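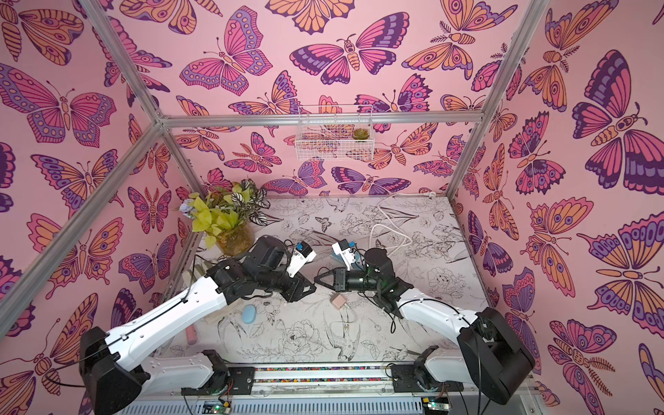
By Moushumi Sultana
Posted 2/3/22 in Walls and Small Spaces

Butterfly wallpaper with big, bright figures can make a small nook look crowded, but it works well if the rest is kept simple. The pink paper with orange, magenta and purple butterflies and moths is the loudest thing here, so the tabletop stays white with black line drawings of flowers, leaves and birds.

What you need: wallpaper, paste, a smoothing brush, a level, a sharp knife, a damp sponge and a wire basket with two hooks.

1. Wash the walls and let them dry overnight. Fill any holes and sand them flat.

2. Draw a plumb line for the first strip. Start on the back wall, where a crooked butterfly will show the most.

3. Cut each strip 2 inches longer than the wall. Lay the next strip beside it on the floor and match the wings before you cut. Large prints waste more paper than small ones, so buy an extra roll.

4. Paste, wait five minutes, then hang from the top down. Brush from the middle out to the edges.

5. Wipe paste off the front right away with the sponge. Rinse it often - dried paste leaves a shine on dark plum areas.

6. Trim the top and bottom with a new blade. Change blades when the paper starts to tear.

7. Wait two days, then hang the basket. White mesh lets the pattern show through, and one small green succulent is enough to put in it.

8. Put taller greenery in a back corner. Artificial stems with yellow-green and striped leaves hold up fine in an amber vase, and they don't drip on the paper.

Keep leftover paper rolled up in a closet for patches.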